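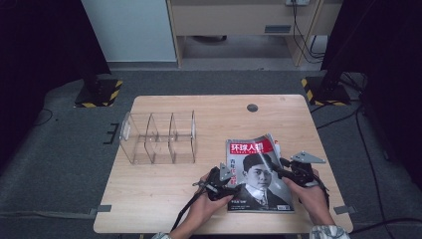
Two hand-held grippers, one magazine, and a clear organizer waiting with all three of its compartments empty.

Why did the robot let go?

Hi again! Last time I promised you a story about a robot that messed up, and I've got a good one, because I was the one who had to figure out what was wrong with it.

I work with a robot called Wanano. It has two arms, and on the end of each arm there's a gripper, a kind of hand with jaws that open and shut. Wanano's big job was to pick up a magazine with both grippers and put it away in an organizer. Sounds easy, right? You could do it while eating a sandwich.

But a robot has to learn it. One way to teach it is for a person to hold a pair of grippers and do the job themselves, over and over, while a camera watches. The robot's computer studies all those turns and works out how to move. We gave Wanano 200 turns to learn from, and my arms were SO tired.

Then came the test. Wanano reached out, squeezed the magazine on both sides, lifted it up, and - flop! The left side dropped. The magazine swung down, smacked the organizer, and sent it sliding right off the table. Crash! I jumped about a mile. We pressed the stop button, picked everything up and tried again. Flop. And again. Flop!

My first guess was that the magazine was too slippery. Shiny paper can be pretty slick (try pinching a magazine with two spoons and you'll see what I mean). So we tried a rougher one. Flop. Wrong guess!

My second guess was that the left gripper was too weak. We had it squeeze a spring with a dial on it, and it was just as strong as the right one. Wrong again.

It was my friend Kiyoshi Ikeda who cracked it. He sat down on the carpet and watched the cable instead of the gripper. A gripper needs a cable to carry its power and its messages, and when Wanano lifted its left arm up high, the cable got pulled tight. Inside the plug, one tiny wire had come a little bit loose. Every time the cable tugged, the wire lost touch for a blink. The computer stopped hearing from the gripper, got confused, and told the jaws to open.

So now we had two things to fix. The first was the cable. We put in a new one, made it longer, and clipped it to the arm so nothing could yank on the plug.

The second was trickier. What should a robot do when it stops hearing from its own hand? Ours opened up. If it's holding a magazine, no big deal. If it's holding a glass jar over your toes, that's a very big deal! But squeezing harder isn't safe either, in case there's a finger in there. We decided Wanano should stop moving, hold on just as tightly as before, and beep until a grown-up comes to look. For a different robot doing a different job, the right answer might be different.

After that we ran the test again, wiggling the cable on purpose to be mean. Wanano stopped and beeped, every single time. It's a horrible beep, by the way. It sounds like a goose in a bucket.

Something to try at home: ask a friend to carry a book across the room, and make up a rule for what they do when you shout "Lost signal!" Should they freeze? Put it down slowly? Use a soft book, please, and keep it away from the cat.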